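Search this site Enter keywords Go

Polling Place Safety and Readiness Inspection
Form 503, with inspector comments

Jurisdiction: Prustov County Elections Office
Site: Botstead Hall, serving Landry Precinct and the north part of Skokov Precinct
Inspector: Gordon MacLeod
Date of inspection: October 12, 2026
Type: Pre-election, general election. Reinspection required: Yes, items 2.4, 4.3 and 6.2 only.

Ratings: S = satisfactory. C = satisfactory with comment. D = deficient, must be corrected before equipment delivery. N/A = not applicable to this site.

Section 1. Approach and parking

1.1 Accessible parking spaces marked and signed. Rating: S

1.2 Route from accessible parking to voter entrance is firm, stable and free of steps. Rating: C
Comment: The joint between the parking lot and the sidewalk has settled. The lip was beveled with patch material after the primary and the patch is holding. Public works should look at it again before winter. No action needed for this election.

1.3 Exterior lighting at entrance and along route. Rating: S
Comment: Checked after sunset on a separate visit. The fixture over the side door is on a timer. The timer must be set to stay on until the last voter has left and the ballots have been transported. Hall management has the instruction in writing.

1.4 Campaign buffer line can be marked. Rating: C
Comment: The buffer is measured from the voter entrance. In the primary it was measured from the corner of the building, and two candidates' representatives were asked to move from places where they were entitled to stand. The chief judge should measure from the door with the tape in the supply kit and mark the line before signs go up. Signs found inside the line are to be moved, not thrown away.

1.5 Curbside voting location. Rating: S
Comment: Use the first space left of the ramp. The call button receiver was tested from that space and could be heard at the check-in table with the hall doors closed.

Section 2. Entrance and exits

2.1 Voter entrance has required clear width. Rating: S
Comment: Measured 33 inches with the door open at a right angle. The second leaf of the pair is pinned at top and bottom. If it is released, the opening is much wider, and this is preferred on election day if the weather allows.

2.2 Door hardware operable with one hand and without tight grasping. Rating: S

2.3 Threshold and mats. Rating: C
Comment: The entrance mat curls at one corner. Tape it or take it up.

2.4 All exits unlocked and unobstructed during voting hours. Rating: D
Comment: The rear exit was blocked on the inside by a folding stage. Hall management stated that the stage is stored there between events. The exit counts toward the posted occupancy and must be clear for setup, voting hours and closing. This was also noted at the last inspection, and the stage was moved for that election and then moved back. Reinspect the evening before equipment delivery.

2.5 Exit signs lit. Rating: S

2.6 Posted occupancy. Rating: S
Comment: Posted at 117 persons. This figure includes poll workers, observers and any voters waiting inside. If the line moves indoors because of rain, the line judge is responsible for holding people at the vestibule when the room approaches the limit. Voters in the line at closing time remain entitled to vote whether they are standing inside or outside.

Section 3. Voting room layout

3.1 Floor plan on file matches room as found. Rating: C
Comment: The plan on file shows a partition that has been removed. A corrected sketch is attached to the office copy. The added floor area should be used for the line between check-in and ballot issue, which was the crowded part of the room in the primary.

3.2 Voting booths positioned for privacy. Rating: S
Comment: Booths along the long wall, backs to the wall, with screens facing the room. Do not place booths under the balcony rail. A person standing at the rail can see down onto the writing surface. The balcony stairs are to be closed with the chain provided.

3.3 Accessible voting station has turning space and privacy. Rating: S

3.4 Observer area marked. Rating: C
Comment: Both parties have asked where observers may stand. The area should be marked with floor tape where check-in can be seen and heard but the pollbook screens cannot be read. The same area applies to all credentialed observers. An observer may move around the room if the chief judge permits it, and if one is permitted, the others must be given the same permission on request.

3.5 Room lighting. Rating: S
Comment: All fixtures working. The switch panel by the kitchen is unlabeled. Label it.

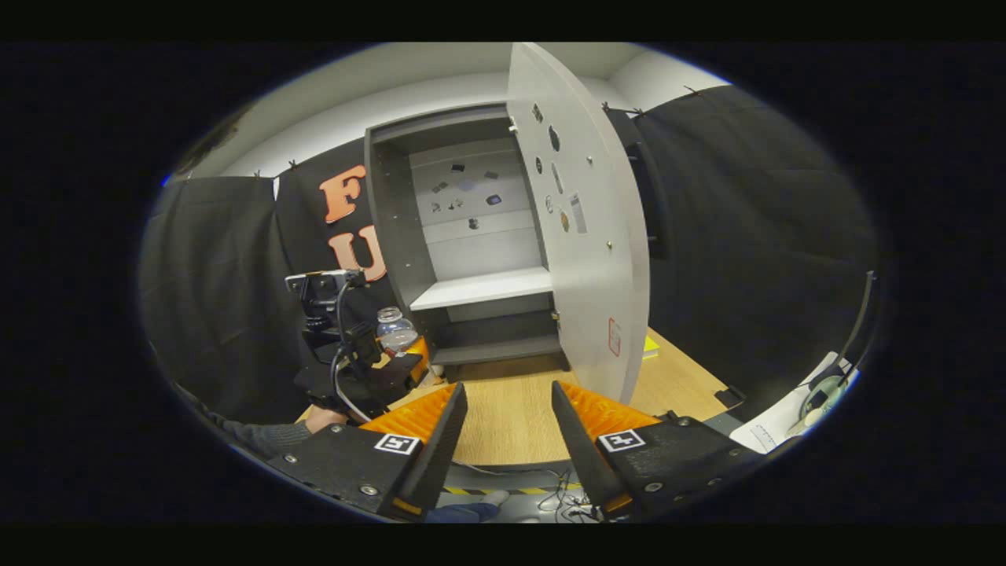 3.6 Heating and ventilation. Rating: C
Comment: The thermostat is in a locked cover. The chief judge needs either a key or the phone number of a person who will answer before opening time. A number was supplied at the last election and rang at an office that opened two hours after the polls did.

Section 4. Electrical

4.1 Enough outlets on separate circuits for pollbooks, scanner and accessible station. Rating: S
Comment: Wall outlets on the long wall and the stage wall are on different circuits. Put the scanner on the stage wall. Nothing else is to share that outlet, including coffee makers. The kitchen is available for coffee.

4.2 Extension cords. Rating: C
Comment: One cord of 50 feet is needed for the check-in table. Use the heavy cord from the supply kit and leave the hall's own cords in the closet. Route along the wall, not across the aisle.

4.3 Cord covers in place where cords cross a walking path. Rating: D
Comment: The kit contains one cover. Two are needed under the revised layout. Office to supply.

4.4 Backup power for scanner tested under load. Rating: S

4.5 Emergency ballot procedure if scanner fails. Rating: S
Comment: The auxiliary compartment opens and locks. Seal numbers for this compartment are recorded on the custody sheet and nowhere else. Poll workers were writing them on the lid.

Section 5. Fire and first aid

5.1 Extinguishers present, charged and tagged. Rating: S

5.2 Evacuation point identified. Rating: C
Comment: The far side of the parking lot, by the fence. The evacuation card in the supply kit still names the front lawn, where fire apparatus would stop. Replace the card.

5.3 Procedure for securing ballots during evacuation. Rating: C
Comment: People leave first. If it can be done without delay, the scanner is locked and the unvoted ballots are carried out by two poll workers of different parties. If it cannot be done, they leave without them and record the time. The chief judge calls the office from the evacuation point. The three judges interviewed gave three different answers to this question, and it should be covered again at training.

5.4 First aid kit. Rating: S

Section 6. Security and custody

6.1 Storage room for equipment delivered before election day can be locked. Rating: S
Comment: The lock was changed after the primary. Keys are numbered and signed for.

6.2 Key control. Rating: D
Comment: Hall management could not say who holds one of the keys to the storage room. Either the key is returned before delivery or the cylinder is changed again. Equipment will not be delivered with this item open.

6.3 Tamper-evident seals on hand, correct series. Rating: S

6.4 Two-person transport of results and voted ballots. Rating: C
Comment: Travel time to the office is roughly 33 minutes by the county road. The bridge route is shorter but is under a lane closure through October and may still be slow afterward. The transport team should use the county road and report departure and arrival by phone.

6.5 Procedure for disturbances. Rating: S
Comment: The chief judge speaks to the person first and calls the office next. Law enforcement is called directly if there is a threat or physical contact. The judge's script is in the front pocket of the binder.

Section 7. Notices and signs

7.1 Sample ballots posted for both precincts. Rating: C
Comment: Landry and Skokov voters receive different ballots for the county commission seat. Post the two samples on separate boards with the precinct name in large type at the top. In the primary they were posted side by side on one board and voters at the booths reported missing a contest that was not on their ballot.

7.2 Voter rights, identification and provisional ballot notices. Rating: S

7.3 Directional signs. Rating: C
Comment: Add one at the turn from the main road. The existing post can be used.

Open items and responsible party

2.4 Rear exit: Botstead Hall management
4.3 Cord cover: Elections Office, supply section
6.2 Storage room key: Botstead Hall management, with written confirmation to the office

Reinspection to be signed by the same inspector where possible. Copies to the chief judge, hall management and the precinct file.

Signed: G. MacLeod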